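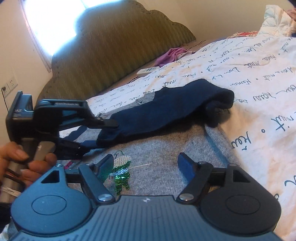 A hand on a metal handle, left, and the two padded fingers of a gripper.

Kartini Chong has nursed on the chest surgery ward at Prirov for 3 years. Most of her patients go home with a drain site still healing.

"They ask about showers first," she said. "Then they ask about driving."

Chong gives each one a breathing exercise sheet and a phone number. The ward takes 50 calls a month, most of them about pain at night.

"Coughing hurts, so people stop coughing," she said. "I tell them to hold a pillow against the ribs and do it anyway."

She spoke to Adi Govindasamy in March.

Print | E-mail this article
This site uses cookies. Accept
Contact us | © Ritamano | Back to top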